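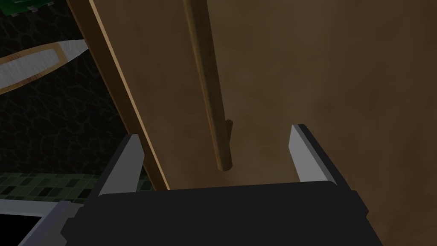
Živko Ristić는 시뮬레이션으로 모은 시연을 실제 로봇 시연과 같은 한 건으로 세어도 되는지 물어 왔다. 세지 않는다. 두 종류는 별도 묶음으로 보관하고, 학습할 때 섞는 비율만 설정 파일에서 정한다. 같은 문의가 여러 번 들어와 수집 작업에 관한 답을 이 페이지에 모았다.

분류: 시연 데이터 수집 > 자주 묻는 질문
4월 29일 화요일 | Tillside 데이터 수집팀

시연 한 건은 어디서 시작하고 어디서 끝납니까?
조작자가 기록 버튼을 누른 순간부터 다시 누른 순간까지입니다. 그리퍼를 벌린 상태에서 시작하고, 과제를 마친 뒤에는 2초 동안 움직이지 않은 채 두었다가 기록을 끕니다. 정지 구간이 없으면 후처리에서 종료 시점을 찾지 못해 반려됩니다.

과제 하나에 시연이 몇 건 필요합니까?
문 열기와 서랍 열기는 과제당 80건입니다. 그중 40건은 손잡이 바로 앞에서 시작하고, 나머지는 비스듬한 위치에서 시작합니다. 시작 위치는 수집 프로그램이 정해 주므로 조작자가 고르지 않습니다.

세로 손잡이와 가로 손잡이를 따로 모읍니까?
네. 손목 각도가 다르기 때문에 과제 번호도 다릅니다. 위 화면처럼 막대형 손잡이가 문에 세로로 달린 장은 세로 묶음에 넣습니다. 손잡이가 없는 문은 이번 수집 대상이 아닙니다.

손목 시점에서 손잡이 전체가 보여야 합니까?
아닙니다. 가까이 접근하면 손잡이 위쪽이 화면 밖으로 나가는 것이 보통입니다. 위 화면에서도 보이는 것은 손잡이의 아래쪽 끝과 그 위로 이어지는 부분입니다. 접근 단계에서는 이 정도면 통과입니다. 다만 시연의 첫 장면에는 손잡이 일부라도 들어와 있어야 합니다.

바닥이나 타일 무늬가 매번 달라도 됩니까?
됩니다. 재질과 무늬는 Cisex 장면 생성기가 회차마다 바꿉니다. 나무 문의 색도 바뀝니다. 무늬가 어색해 보인다는 이유로 장면을 건너뛰지 마십시오. 건너뛴 장면이 많으면 특정 재질만 남습니다.

문과 상관없는 물건이 주변에 놓여 있으면 어떻게 합니까?
그대로 두고 진행합니다. 위 화면의 칼처럼 과제와 무관한 물건은 배경으로 취급합니다. 물건이 문이 열리는 길을 막아 과제를 끝낼 수 없을 때만 사유란에 "경로 막힘"을 적고 다음 장면으로 넘어갑니다.

손잡이를 놓쳤다가 다시 잡은 시연은 버립니까?
한 번 놓친 것은 버리지 않고 "재시도" 표시를 붙입니다. 두 번 이상 놓쳤으면 실패로 저장하고 새로 시작합니다. 실패한 기록도 삭제하지 마십시오. 성공 판별 모델을 학습할 때 씁니다.

손잡이를 잡지 않고 손가락 끝으로 문 옆을 밀어서 열어도 됩니까?
과제 이름이 "손잡이로 열기"이면 안 됩니다. 문이 끝까지 열렸더라도 검수에서 실패로 바뀝니다. "자유 열기" 과제에서는 방법을 제한하지 않습니다.

속도는 어느 정도가 맞습니까?
평소 속도로 하되 중간에 멈추지 않는 편이 좋습니다. 접근하다가 오래 멈춘 기록은 모델이 멈추는 동작까지 배웁니다. 기록 한 건은 390프레임을 넘기면 자동으로 끊깁니다. 끊긴 기록은 이어 붙일 수 없습니다.

과제 설명 문장은 누가 씁니까?
수집 프로그램이 기본 문장을 넣고, 조작자가 실제 동작과 맞는지 확인합니다. 틀렸으면 저장 전에 고칩니다. "왼쪽 문"과 "오른쪽 문"은 로봇이 장을 마주 본 방향을 기준으로 씁니다.

검수는 언제 끝납니까?
올린 다음 날 오전에 결과가 목록에 뜹니다. 반려된 건은 사유 코드와 함께 조작자에게 돌아갑니다. 사유 코드 목록은 Fandico 작업판의 고정 글에 있습니다. 이의가 있으면 해당 건 아래에 댓글로 남기십시오.

최종 수정: 본문과 같은 날, 재시도 표시 기준 변경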